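Keep the divider, and let it wear
Chalerm Panyasiri

Most specifications for handling bins treat the divider panel as trim. It gets the same paint as the walls, is inspected last and is replaced on sight when it looks bad. I think this is a mistake. The divider is the most informative surface in a bin, and painting over its wear throws away a record that costs nothing to keep.

At Horka we stopped repainting dividers in July. Floors are left as bare metal, walls stay dark, and the panel between the compartments is pale so that marks show.

A worn patch low on a divider is a map of contact. Scratches above it deserve a separate note, as they may have a different cause. The walls of an empty compartment make a useful reference surface.
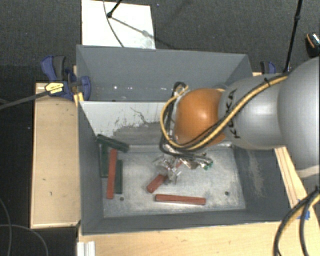

What to record

Log the outline of the patch every 200 hours and measure its height from the floor. Ragged edges are acceptable. Exposed corners or a raised burr are not, and the panel should come out the same day.

The usual objection is appearance. Customers walk past and see a shabby bin. I would sooner explain a worn panel than ship blocks with chipped edges. Our limit is 30 mm of growth between entries, and it has held so far.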